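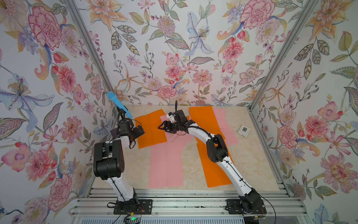

Chapter 3
Pattern, Repeat and Waste

A room is papered one strip at a time, and most of the arithmetic in this chapter comes from that fact. Plain paper can be cut wherever the roll happens to end. Patterned paper cannot. Each strip has to line up with the one beside it, and the length lost in lining them up is called waste.

The vertical distance from one point in a pattern to the next identical point is the repeat. Small prints may repeat every few inches. Large botanical prints often have a repeat of 25 inches or more, and on a short wall the waste can be nearly as long as the strip itself.

Printers have not always agreed on how to state the repeat. The Cladgate mill listed 65 patterns in its first trade book and gave a repeat for none of them. Paperhangers measured the sample and wrote the figure in the margin — several copies with such notes survive. The rival Surdu works printed the repeat on the back of every roll, and by the time it closed the practice was common.

In this chapter you will learn to:

Measure a repeat from a sample
Tell a straight match from a drop match
Work out the number of strips for a wall
Add the correct allowance for waste

Section 3.1 begins with the straight match, where the pattern meets at the same height on both edges of the strip. Drop matches are covered in Section 3.2. Keep a tape measure and a pencil at hand, as the exercises use full-size measurements in inches.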